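Hosstead entertainment desk: progress report to the Pacheco Fund
2021-05-26

Second report under the celebrity and courts strand. The grant pays for a two-person desk to follow well-known people through the legal system after everyone else has moved on to their haircuts.

Where we are

The desk has published 398 items since the grant opened. Most are short. The long one everybody asks about, on the singer Keno and the canceled Hostdale concert, ran to 3280 words and was read to the end by 1311 people, a figure we are told is excellent and have decided to believe.

Keno's case is still open. Ticket holders want refunds, the promoter says the refunds are the venue's problem, and the venue has stopped answering its phone but continues to post birthday wishes to Keno on social media. We have attended both hearings so far. The first was adjourned for missing papers. At the second the papers were present and Keno was missing, owing to a music video shoot that his team announced, with a location, while the judge was waiting.

Fans remain our most attentive readers. They write in large numbers, mainly to tell us that we are jealous. Some of the letters are useful, though — one included a full set of ticket receipts, which we used with permission and which corrected a date we had gotten wrong. The correction sits at the top of the article.

What slipped

The explainer series on how bail works was due in two parts and exists in one. Part two needs a lawyer willing to be quoted on a case involving a celebrity, and those we approached preferred to talk for an hour and then withdraw everything. We have a fourth conversation lined up and low hopes.

We also promised a weekly newsletter. It has been weekly in the sense that it has never come out twice in the same week.
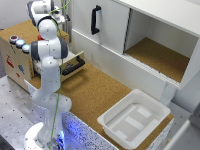
Money is close to plan. Travel to Hostdale cost more than budgeted, as the court changes its list late and the bus company does not refund either. We covered the gap from the training line and would like your approval after the fact, please.

Next period

The Keno refund hearing is listed for September. We will be there whether or not he is. Before then we plan to finish the bail explainer, put the newsletter on a monthly schedule it can keep, and publish our rules for naming people who have been arrested but not charged. The draft rules are attached for comment — page 2 is the part we argued over.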